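Job Seeker Center Opens Registration at Nerkstead, Reports First Enrollment Figures

Posted December 20, 2020 | Workforce and Community Partners Newsletter
14 shares | 3 comments

The Nerkstead Workforce Center has opened registration for its winter training term. The term covers the same four program areas offered in the previous cycle: warehouse operations, medical billing, commercial driving preparation, and equipment maintenance. Applications are accepted online and by mail. Walk-in registration remains suspended, and the front counter is open by appointment only.

The center is operated under a joint agreement between the town of Nerkstead and the Daditz Foundation, which took effect in June. Under the agreement, the town supplies the building and pays for utilities. The foundation pays for instruction, testing fees, and a job placement office. Either party may withdraw with six months of written notice.

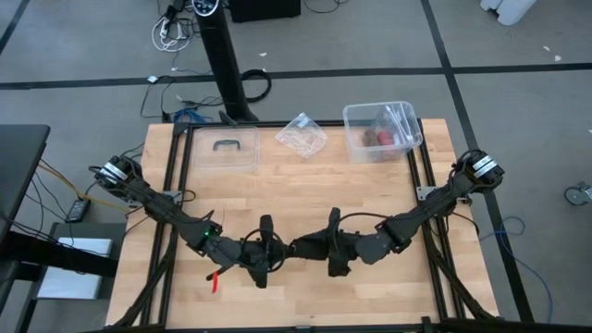 Two black arms over a butcher-block tabletop.

Enrollment

Between June and the end of the fall term, the center received 2,079 applications. Of these, 1,171 met the residency and income rules and were placed in a course or on a waiting list. The remaining applications were incomplete, were duplicates, or came from outside the service area. Applicants who were turned down for missing paperwork may reapply without a new eligibility interview, provided the original interview took place after the agreement began.

The residency rule has not changed. Applicants must live in Nerkstead or in one of the adjoining townships, including Dirkcombe. Proof of address may be a lease, a utility bill, or a letter from a shelter or transitional housing provider. A post office box is not accepted as proof, but it may be used as a mailing address.

Income limits are set by household size and are reviewed once a year. The current table is posted on the center's registration page. Unemployment benefits count as income. One-time relief payments do not.

Class Size and Schedule

Class size is capped at 20 for the winter term. The cap applies to each section separately, and morning and evening sections of the same course are counted as two sections. Lecture portions will be delivered by video. Hands-on portions will be held in the building, with students assigned to a fixed group for the length of the course.

Students who miss more than three hands-on sessions will be moved to the next available section — this rule replaces the earlier one, which allowed make-up sessions at the end of the term. Make-up sessions could not be scheduled under the current room limits.
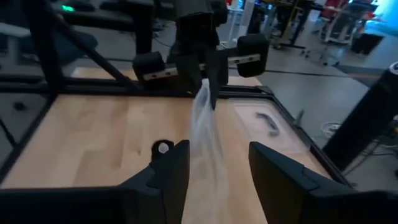
Plastic bag held between the fingers of a robot arm.

Employer Agreements

Abernathy Distribution has signed a hiring agreement with the center covering warehouse and equipment maintenance graduates. The company will interview every graduate who applies within 90 days of finishing a course. The agreement does not guarantee a job offer, and it does not limit where graduates may apply. Wages are set by the employer and must be listed in each posting before the placement office will circulate it.

The foundation expects almost 300 interviews to be held under this and similar agreements over the coming year. Interviews will be held by phone or video until the building returns to regular hours.

Employers who wish to join should request the standard agreement form from the placement office. The form asks for the number of openings, shift times, the starting wage, and any license or physical requirement. Staffing agencies may take part if they name the work site in the posting.

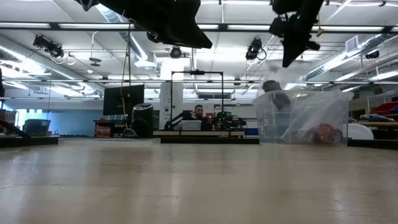
Tabletop with two grippers and a clear storage bin.

Support Services

Bus passes are available to students in all four programs and are mailed after the first week of attendance. Child care assistance is paid directly to the provider, who must be licensed. Laptops may be borrowed for the length of a course and must be returned before a certificate is issued.

Questions on eligibility should be sent through the contact form on the registration page. Replies are normally sent within two business days.

Related Items
Dirkcombe Library Extends Resume Help by Phone
Daditz Foundation Posts Grant Guidelines for Small Nonprofits
Nerkstead Chamber Names New Board Officers
Commercial Driving Preparation: What to Bring to the First Session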